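Spare room becomes sorting space as Cullance clothing swap returns

By Rekha Mathew

A clothing swap that started in a stairwell in Cullance will move into the old library hall this February, after last year's event ran out of rails within the first hour.

The swap is run by Áine Quinlan and Hanne Tikkanen, who live two doors apart on Trevel Road. People bring clothes they no longer wear, get a paper token for each piece and take home the same number of items. Anything left at the end goes to the charity shop on Seppälä Lane.

Last year 576 items came through the door. The hall has room for three times as many, and the organisers have set a limit of 1739, the number of numbered tokens they already have in boxes from an old raffle.

"We could print more, but then somebody has to fold and check everything that comes in," Quinlan said. "We would like to go home the same evening this time."

Most of the early sorting is being done in people's homes. Bags have been coming in since the start of the month, and four households have each given over a bed or a table to the job. The clothes are laid out, looked over for missing buttons and worn seams, then folded by type and put back into bags with a note on top.

Tikkanen said a bed is better than a table for this. It is the right height for most people, long coats and dresses can be stretched out in full, and nothing slides off on to the floor every time somebody reaches across. The drawback is that the work has to be finished by bedtime.

Dark clothes take the longest. Black tops, leggings and cardigans look much the same in a heap, and each has to be picked up and shaken out before anyone can tell what it is or whether it has a mark on it. Tikkanen spreads hers on a light or patterned bedspread, where the edges are easier to see, and leaves them until daylight if she can.

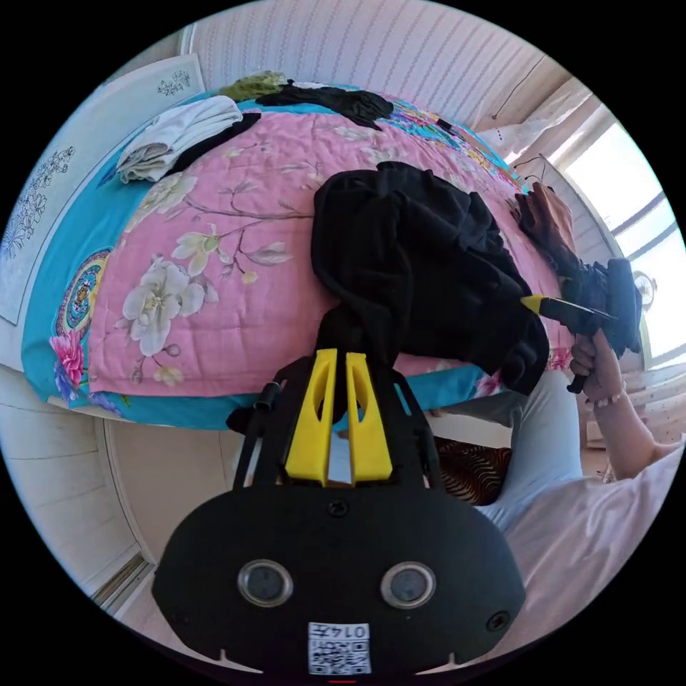 She also keeps the black items in their own bag from start to finish. Last year they were mixed in with everything else, and a good deal of pale fluff had to be brushed off on the morning of the swap.

Towels and bed linen were not accepted last year but turned up anyway. This time they will have a table of their own near the side door, and no tokens will be given for them. They should be clean and folded, and people can take what they need. Bags and belts count as one item each. Shoes are welcome in pairs, tied together by the laces or with string.

The organisers are not taking underwear, swimwear, school uniform with a badge on it or anything that needs mending beyond a loose button. Uniform can be handed in at the schools, which run their own exchange in the summer.

Pavithra Chettiar, who brought two suitcases last year and went home with a winter coat, will run the mending corner. She will have a sewing machine, thread in the usual colours and a tin of odd buttons, and expects to be able to take up hems while people wait if the queue is short. There is no charge, although she asks that trousers are pinned to the right length beforehand.

The hall itself is being lent free of charge for the day. Rails are coming from Zonden, the dry cleaner's on the high street, which closed its second branch in the autumn and still has the fittings in store. Lauri Honkanen, the shop's manager, said there were nearly 100 hangers to go with them and that he did not need them back.

"They have been in the way since October," he said. "If people want to take their clothes home on one, that is fine by me."

Changing space was the main complaint last time – there was one cupboard with a curtain across it, and a mirror propped against a radiator. The library hall has two small rooms off the main one, and both will be used for trying on. Quinlan is still looking for a second full-length mirror and would be glad to hear from anyone who can lend one.

Doors open at 10am for people dropping off and at 11am for everyone else. Those who have handed in bags beforehand will find their tokens waiting in an envelope at the front desk, so a name should be written clearly on every bag. Tokens left over from last year can still be used.

Bags can be left in the porch at Quinlan's house until the evening before the swap. Entry is free, and there will be tea and soup in the back kitchen from noon.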